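Flilasard APK pre-install and safety check - Android strategy game, build 54

Checked by: Nuno Esteves
Second check: Blandine Bouvier
Date: Friday, April 9, 2021
Test devices: one phone on Android 9, one older tablet

Each item is marked OK, Note or Fail. Comments are from the person who ran the check. Items marked Fail must be cleared before the download link goes live on the page.

1. Source of the file - OK
The file came straight from the developer, Clemano, by their upload form. File name and build number match what they wrote in their message.

2. Checksum - OK
Compared on both devices and again on the desktop. All the same.

3. Signature - OK
Signed with the same key as the January build, so it installs over the old version and keeps the saved city. Players coming from the modded build will have to uninstall first and will lose local saves. Please put that on the download page, above the button.

4. Virus scan - Note
Two scanners, both up to date. One came back clean. The other gave a low warning about the advert library. Carolina Carrilho looked at it and it is the same library as in the last build. Left as a Note. 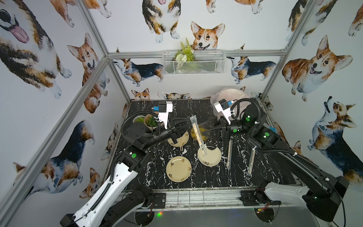
5. Permissions - Fail
The game asks for storage and network access, which it needs for the extra data. It also asks for contacts on first start. Refusing contacts does not stop the game, but there is no reason given on screen. Sent back to Clemano. No reply yet.

6. Size and free space - OK
The APK is small but the data folder is not. Allow nearly 9 GB free before starting, as the unpacking step needs room for both copies. The tablet stopped with an error when it was short of space and started again fine after we cleared some.

7. Install steps - Note
The steps on the page are in the wrong order. Install the APK, do not open it, copy the data folder, then open it. With the old order the game starts its own download and you end up with the data twice.

8. First start and login - OK
Guest login works. Linking to a Zatitz account works on the phone. On the tablet the login window opened behind the game - pressing back once brought it up. 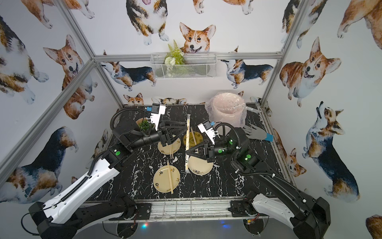 Black marble-pattern tabletop with a plate towards the back left.

9. In-app purchases - Note
The shop opens from the castle screen and from a pop-up after the tutorial. There is no PIN or second tap before paying, only what the phone itself asks for. Parents should set purchase approval on the device. Bernardo Carvalho asks for a line about this in the description.

10. Chat and reporting - OK
World chat opens at castle level 13. Block and report are both on the player card. A test report was acknowledged in the game mail the same afternoon. Links in chat are not clickable.

11. Adverts - OK
None during battles. One after each resource boost, can be closed.

12. Battery and heat - Note
The phone dropped from full to 55 per cent over a long session with the graphics on high. It was warm but there was no warning. On medium it was much better and the map looks nearly the same. Recommend medium as the default for older devices.
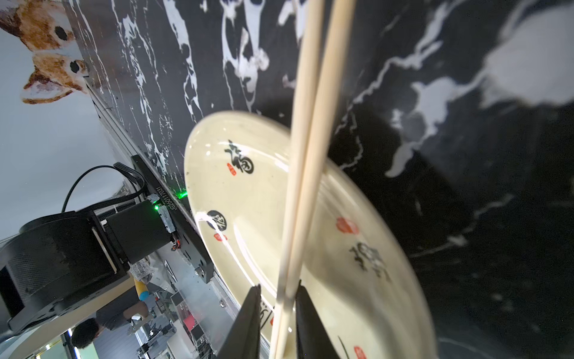 Cream plate with black calligraphy and small red seals.

13. Uninstall - Fail
Removing the game leaves the data folder behind on both devices. It has to be deleted by hand. Either Clemano fixes it or we add the folder path to the page.

Result: not cleared. Items 5 and 13 are open.

Comments

Carolina Mendes: I would let 13 through with a line on the page, the last two builds did the same. Item 5 has to wait.

Blandine Bouvier: Agree on 5. Screenshots on the page are still from the January build, the alliance menu has moved.

Nuno Esteves: Will run 5, 7 and 13 again when the new file arrives. The rest can stand unless the build number changes.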